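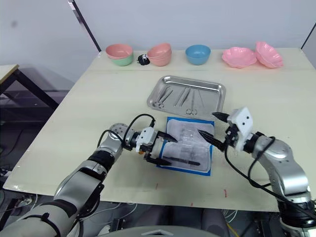 Figure 3. Instrument handling with both arms. Steel tray at the rear of the work area, pad in the middle, tableware behind.

4.2 House rules for the tabletop

Every lab that collects manipulation data has rules, and most of them live on a sticky note. Ours lived on three, which disagreed. Before the second collection period we threw them out and wrote one page that an operator could read while the controllers booted. The page covers what may be on the table, where it goes, and who is allowed to move it once recording has begun. The easy part was the task objects. In the instrument tasks (Figure 3) these are the blue-bordered pad with its clear blister package and long black handle, and the steel tray holding forceps, tweezers and scissors. The hard part was everything else. The bowls and the scalloped dishes along the wall play no role in handling instruments, and our first draft would have sent them back to the shelf. The draft was strict, tidy and produced by people who had not run the robot that week.

We settled on a written distinction between task objects, declared bystanders and clutter. A task object is named in the instruction. A declared bystander is not named, but is listed on the session sheet and stays put. Clutter is whatever remains, and it has to go. Under this rule a stack of bowls is perfectly respectable as long as someone has written "bowls" on the sheet. Reviewers of an earlier version called this bureaucratic. They were right, and we kept it, having once spent most of March trying to learn which of our recordings contained a coffee mug.

The sheet itself follows the layout used at Grustinden, with two changes. We dropped the field for "mood of operator," which had attracted some very fine writing, and added one for marks on the table surface. Small red marks like those on the front part of the tabletop in Figure 3 must be entered by position, and no one may add, move or scrub one off in the middle of a set. Cleaning is the most sincere form of sabotage we have encountered.

4.3 Reach and cables

Two arms over one pad raise a question that standards for single-arm cells mostly leave to the reader's good sense. We gave each arm a home side and a shared zone over the center. Either arm may enter the shared zone. Both may be in it together only at reduced speed, and only in tasks marked as bimanual on the sheet. The gripper cables hang outside the arms in loose curves or loop over the wrist, so the rule for wrist rotation is written in terms of cable slack. Joint limits tell you what the arm can do. The cable has its own opinion and is usually consulted last.

Pointed fingers and surgical instruments get one further line: no hands over the table while either arm is enabled, including to straighten something that is "just slightly off." This is the rule most often broken by the authors.

4.4 Did anyone follow it?

We audited 145 sessions, comprising 3,266 episodes, against their sheets. Pavithra Krishnan and Sze-wing Liu each read the full set without seeing the other's notes and met afterward to argue. Most disagreements concerned the word "beside," and we have since replaced it with left, right, front and back. Undeclared objects were the most common fault, followed by sheets filled in after the session from memory, in suspiciously even handwriting.

Episodes with an undeclared object were kept and tagged. The Lau protocol would discard them, a policy we admire from the distance of a smaller budget. For the training split we drew 2,000 untagged episodes and held back 1,000 others for testing. Tagged episodes appear in neither. The full text of the page is given in Appendix B, including the paragraph on snacks.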